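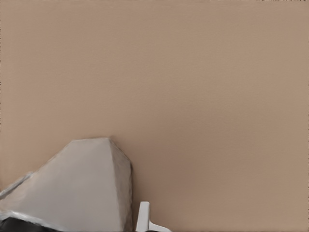 Plevley Interior Matte: Frequently Asked Questions
Last updated September 22, 2024

What surfaces can I use it on?
Drywall, cured plaster, lining paper and previously painted interior walls in sound condition. It is not rated for floors, countertops, window sills or any surface that sits in standing water. For trim and doors, use a product labeled for trim.

Do I need a primer?
New drywall and bare plaster need one coat of primer. Joint compound absorbs paint faster than the paper face around it, and unprimed seams will show as dull stripes once the topcoat dries. Previously painted walls need primer only over patches, stains and glossy areas. Hamada sealer and Plevley wall primer are both compatible.

How many coats are required?
Two over primer or over a similar color. Allow three when going from a dark color to a light one. A single heavy coat does not replace two thin ones and is more likely to sag.

How long between coats?
See the drying table on the lid. Times on the lid assume normal room temperature and moderate humidity. In a cool basement or in damp weather, double them. The film can feel dry to the fingertip while it is still soft underneath.

Why does the color look different from the chip?
Four things usually account for it: the light source, the sheen, the color of the floor and the size of the painted area. Warm neutrals are the most sensitive. The same beige can read pink near a north window and brown under a warm bulb. Paint a test board, move it around the room and check it in the morning and at night before ordering the full amount.

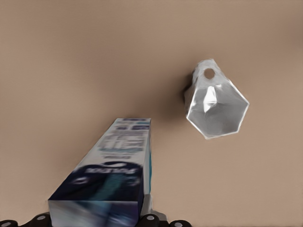

Test boards should get two coats, the same as the wall. Cut the board with square edges and leave no bare border, which makes the color look darker than it is.

What causes lighter bands across a finished wall?
These are lap marks. They form when a wet roller overlaps paint that has already begun to set. Work in sections from ceiling to baseboard, keep a wet edge and do not go back over an area once it has started to dry. Bands that remain after full cure need another coat over the entire wall, corner to corner. Spot repairs will show.

Which roller should I use?
A medium-nap synthetic cover for smooth walls, a longer nap for textured ones. The Fuveo short-nap cover gives the finest stipple but holds less paint and needs frequent reloading.

Can I wash it?
Yes, after full cure. Use a soft sponge, plain water and light pressure. Rubbing a matte finish polishes it and leaves a shiny spot. Do not use abrasive pads or solvent cleaners.

How do I match a second batch?
Give the dealer the batch number printed under the bar code. If the numbers differ, pour all cans into one large bucket and mix before starting (this is called boxing). Tint formula 3,287 was revised in August, and cans made before and after the revision should not be used on the same wall.

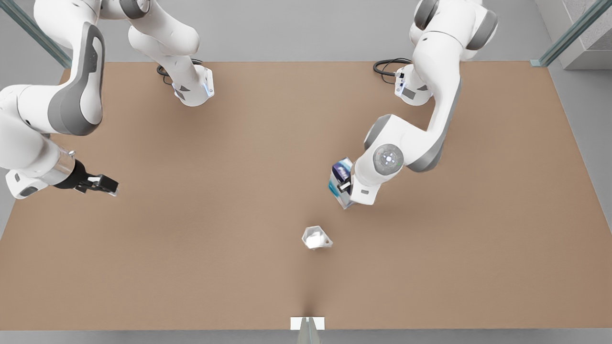 Storage and disposal

How long does an opened can keep?
Up to 3 years if the lid is sealed and the can is kept from freezing. Discard paint that smells sour or stays lumpy after stirring.

Can I throw leftover paint in the trash?
Check local rules first. Many areas accept latex paint only when it is fully hardened. Do not pour it down a drain.

Who do I contact about a defective can?
Write to Senan Noonan in product support at Bateck, the distributor. Include the batch number and a copy of the receipt. Tinting questions go to Cristóbal Huenchumán in the color lab.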